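4.3 Setting up incident alerts on the Kisatgate dispatch console

These steps apply to stations in the Purville district running console release 9. Older releases put the alert menu somewhere else, and the release notes are wrong about where.

1. Sign in with a supervisor account. A crew account will let you fill in every field and then discard the lot when you press Save.

2. Open Alerts, then Crew Safety. Set the channel to 590. The console offers to "detect best channel" for you. Decline. We have yet to see it choose one that the portable radios can hear.

3. Set the no-response timer to 30 seconds. Clindimico, who supply the software, ship it with the timer off and describe this as "ready to use."

4. Under Escalation, enter extension 1735 for the district desk. Leave the second box blank unless your station has a staffed night line. A number that rings in a locked office is worse than no number.

5. Press Save, close the window, open it again and read the values back. The green check mark means the form was sent. It does not mean the form was stored.

CAUTION: Do not run a test alert during a live call. The manufacturer says test alerts are kept separate. Treat that as a claim until your own station has checked it.

6. Send a test alert from a portable radio parked outside the building. Indoor tests pass far too easily.

Note: Meal breaks must be entered as Out of Service, Meal. The "smart break" setting guesses from vehicle movement and will log a crew waiting at a hospital as eating. 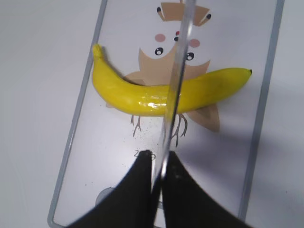

Fig. 4-6. Banana on a white tray with a cartoon print.

7. Write the test result in the station log, including failures. Willems consoles keep their own record, but it is cleared at each restart.

If step 6 fails twice, go to section 4.5. Skip the built-in troubleshooter, which will ask you to restart.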